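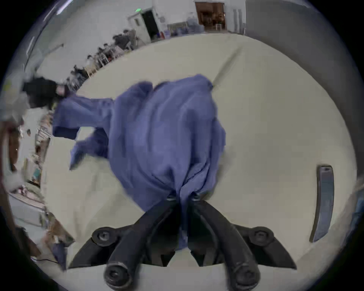

Issue #105

Handheld gripper loses position during cloth lifts
Project: Sturkine (student project, cloth handling)
Opened by: Faith Nyamweya
Opened: 2026-08-16
Component: handheld gripper, tracking
Status: open, workaround in use

Problem
When the garment is picked up at the hem and lifted, the recorded path of the gripper sometimes jumps sideways and then comes back. The jaws keep closing normally. Only the position is wrong. We first noticed it in playback, where the gripper seemed to go through the cloth and out the other side.

It happened in 14 of the last 100 takes. All 14 were with the blue-purple garment. The small towels from April have never done it.

Steps to reproduce
1. Start a take with the Fudeo recorder, default settings.
2. Pinch the garment low down, near a seam.
3. Lift until the cloth bunches up in front of the gripper camera.
4. Hold, then turn the wrist to the left.
5. Stop and play it back.

Expected: one smooth path.
Got: a jump at step 4, then a slow drift back to the right place.

Tried so far
Restarted the recorder. No change.
Wiped the lens. No change.
Swapped the left and right grippers. The jump moved to whichever one was doing the lift, so I don't think it is a bad unit.
Went back to the old Pichler calibration file. Worse. Put the new one back.
Recorded a lift with the cloth held off to one side of the camera view. No jump in any of those takes.

Log from a bad take:
frame 945: tracking quality low
frame 945: using last good pose

The message shows up right when the cloth is covering most of the view. My guess is that the tracker has too little of the room left to work with and starts following the folds.

Second test
Kept the gripper upright and low over the cloth and pressed the fabric with the jaw before closing. The room stays in view longer this way. Green light on the whole time, no warnings in the log.

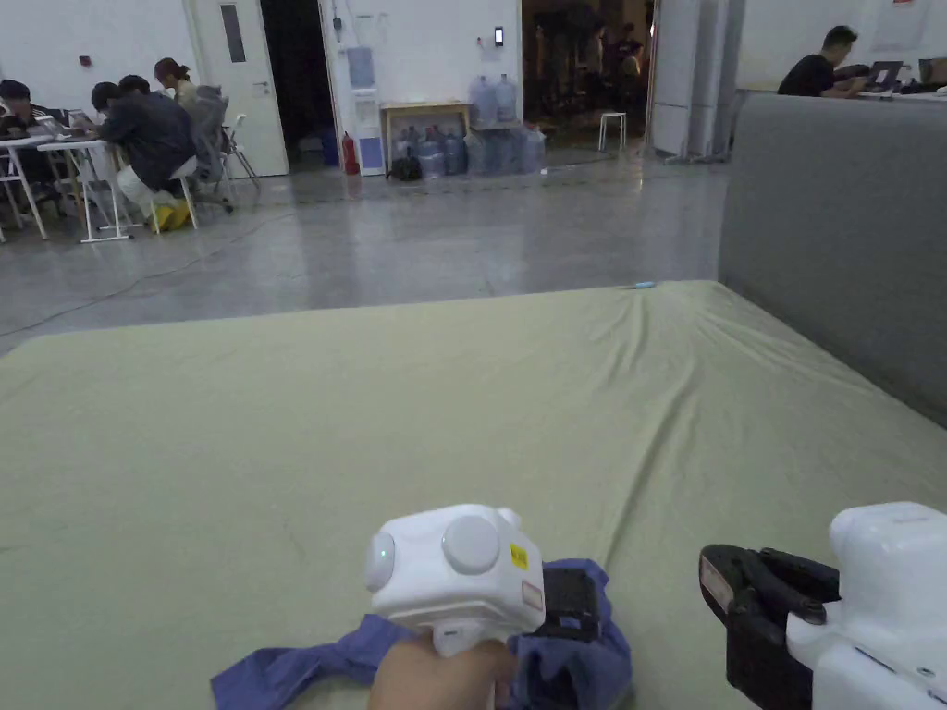

Gripper held upright over the garment, second test.

Workaround
Pinch and lift in two moves, with a short pause in between. Keep the lift low and don't turn the wrist while the cloth is up. If the log shows the low quality message, mark the take as bad and do it over. Please don't trim it and keep the rest, the drift goes on longer than it looks.

Still to do
Check whether the recorder can use the head camera to fill in the gap.
Ask the Prillitz team if they saw this with their shirts.
Go through the older garment takes and mark the bad ones. I have started on these.

Leaving this open until the head camera check is done.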